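Shelf clear-out, what would you keep?
Posted in: Small Collections

quintela_jo
Sun 1 April
So I've been told (nicely!) that the shelf in the den has to shrink, and I'm starting with the round stuff and the tiny animals. First up is the silver soccer ball. It says MARYLAND down the side and it's got this black cartoon character printed next to it, all big round eyes, or maybe they're gears? I paid 2 bucks for it at a yard sale last July and I love it way more than I should. 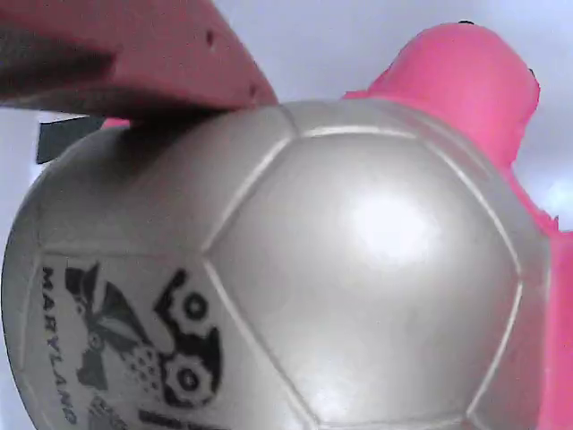

The Maryland ball, shiny side up

dornier138
Keep it. Those glossy ones scuff the minute a kid takes them outside, so leave it on the shelf. I read the cartoon as some kind of bird with a hat, by the way.

Birger Vik
Going to disagree with dornier. It's a ball. Pump it up, give it to a kid and get your shelf back. I had 1000 things I was "saving" and I don't miss a single one.

quintela_jo
Birger, you're killing me, lol. A hat, yes, I can sort of see a hat! OK, next problem is the turtle. Shiny silvery gold shell, pinkish red head and flippers, small enough to lose in a coat pocket. My sister says it's junk and I say it's the best thing I own. I want it out where people can see it, and I was thinking of using the white tray with the little black dashes on the rim as a kind of display spot.

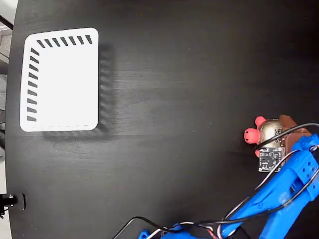

The black table does show every speck of dust, so I'd have to wipe it down more than I do now (which is never). But a shiny shell on plain white, wouldn't that look great?

lodix_fan
I'd leave the turtle right on the black. White will wash out that shell.

Birger Vik
Agree with lodix for once. Keep the turtle, lose the tray, and the ball goes too.

dornier138
The ball stays!!

quintela_jo
Turtle's safe, then. I'll try it both ways tonight and the ball can sit on top of the bookcase until you 2 quit fighting.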